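Gripper log, June
Cinurcombe shared workshop, bench build

Print this page | E-mail this page
Comments (2)

Carried on from the linkage work. The hand-held unit is the one we use for recording grasps, so it has to open and close the same as the arm-mounted copy or the recordings are no good to us. Mechanical side is near enough finished. Today was mostly backlash, pad angle and a first go on mixed clutter.

Backlash. Left finger had more play at the tip than the right. Pulled both pivots, cleaned them, swapped the washers side to side. Play stayed on the left, so not the washers. The bore in the left linkage arm is slightly oval. Reamed it and fitted the next bushing up from the Mudex bag. Tip play is now even by feel. Need the dial gauge back from the lathe room before I write a number down.

Return spring. The old one closed too slowly. The replacement is stiffer and the trigger is heavier for it. Tuấn Đặng tried it and reckons his hand would be tired after 200 cycles. I got to 300 without trouble but the last few were sloppy and I'd throw those out. Leave it for now. If it has to change, shorten the trigger throw before going back to a soft spring.

Pad angle. Both pads re-glued with a little more toe-in so the front edges meet first. Checked by closing on a strip of paper and pulling. Holds at the front, slips at the back. On thick objects the contact evens out as the fingers spread. On thin flat things only the front edge does any work, so the front edge has to be square. Left one needed a light sand.

Clutter trial. Soft, crumpled and slippery items together on a glossy printed sheet, jaws coming in low from the front.
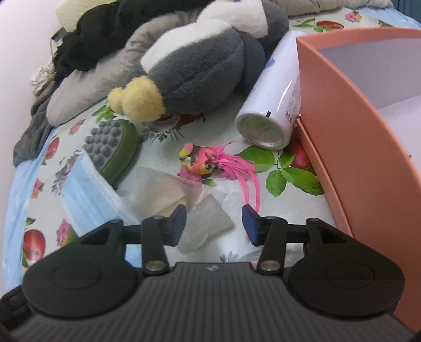 Jaws open ahead of the tissue-like sheet. Plush, brush and white can behind.

Things to watch with a layout like this one:

The crumpled sheet lies flat, and it overlaps the packet. A low approach can push the lot forward before the pads close. Come down steeper and close early. If both come up together, log it as a double pick and don't re-run it under the same number.

The face mask is under the left side of the gripper and passes below the housing. Check clearance there before moving forward. The housing nose could do with a bigger radius on the underside, say 2 mm more, if the wall thickness allows it. Ask Lightfoot for the current file before editing, as mine is older than the printed part.

Ribbon strands on the pink item are a snag risk at the right fingertip. Cover the pin heads or fit low-profile ones. Buveseck had some in the drawer under the drill press.

The can is the only hard, shiny item near the middle. Try it across the body first, then near the base. Expect slip with these pads. Wipe them with alcohol between runs.

To do
- dial gauge on both tips, open and closed
- trigger force, spring scale, average of 11 pulls
- underside radius, left and right housings
- second set of pads, softer grade, same glue
- label the old spring and put it in the box with the old washers

Finished up at 9:40 pm. Unit is on the top shelf with the trigger tied back. Don't store it closed, the pads take a set.

2 comments | Shares: 11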